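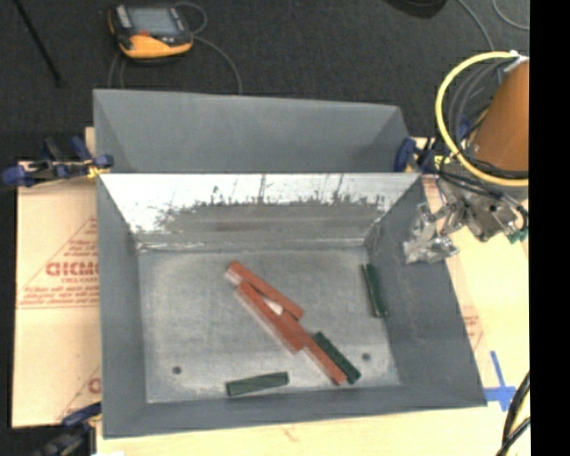
Can a robot arm take over bin picking in a small shop yet? For one kind of part in one kind of bin, more or less – for the mixed junk most of us handle all day, you still want a person.

Had the Hindidar picking package from Pamness on the bench since May last year. Long enough to have opinions. Short version first: good, fussy, overpriced.

Setup. Two days if you've done it before, longer if you haven't. Manual is bad. Pendant menus worse – three screens deep to change a grip width. Joar Hovland did ours and kept a paper cheat sheet taped inside the cabinet door, still there, still needed.

Picking. Plain rectangular blocks lying apart from each other, no complaints. Blocks side by side and touching, slower, and it sometimes goes for the pair. Anything flat against a bin wall is where it loses time. Fingers need room and there isn't any. Ran 757 picks in one long test, 15 of them needed a hand. Sounds small untill you're the one walking over.

Shiny metal bins. Vision software doesn't love them. Scratched bare metal gives it ghosts, we ended up fiddling with the lights more than with the robot. Sølve Lunde wanted to paint the insides matte. Might do it yet.

Clamp your bins. Really. A nudge and every taught position is off.

Tried the older Dender unit at Solberg before buying. Faster arm, dumber software, froze on overlaps. Hindidar at least backs off and tries from another side.

Noise fine. Cables a pain, they want to be everywhere, budget for better hose guides then the ones in the kit.

Support – answered in about 192 minutes the one time I timed it. Fix was a restart.

As for chores at home, the laundry and dishes stuff people keep asking me about: no. This thing gets picky over blocks. A sink full of wet forks would finish it.

Would I buy again? For a long run of the same part, yes. For odd jobs, keep your money, or rent one. 4 out of 5 for the arm, 2 for the manual.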